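Bench notebook, May, 4:30 pm

Hide glue vs. the Waneck liquid stuff, second go. Thanakorn Sukprasert swears the Waneck holds as well as hot glue on maple. I doubt it. His one broken joint proves very little, and the supplier's sheet doesn't say what wood they tested on or how long it was clamped.

Cut 4 lap joints from the same board, two per glue. Clamped overnight at 52% humidity by the wall gauge, which I don't trust either. Hung weight off each one in 30 lb steps. One Waneck joint crept before it let go. The other broke in the wood, so that one tells me nothing about the glue.

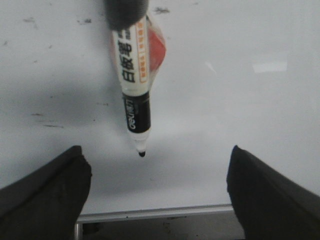
Creep is what bothers me. A joint that slides a hair under load is no good on a guitar neck, whatever number it breaks at. Need a long hang, low weight, warm room. Until then I'm not putting it on the Tefera job.

Ask T. how old his bottle was.

Recent entries
Kumov plane iron, third regrind
Shellac that won't dry
Ondarden clamps: worth it?

Comments (2)
T.S.: Bottle was new. Your board was the problem.
rk: Try it at 500 grit, no, wait, wrong thread. Sorry.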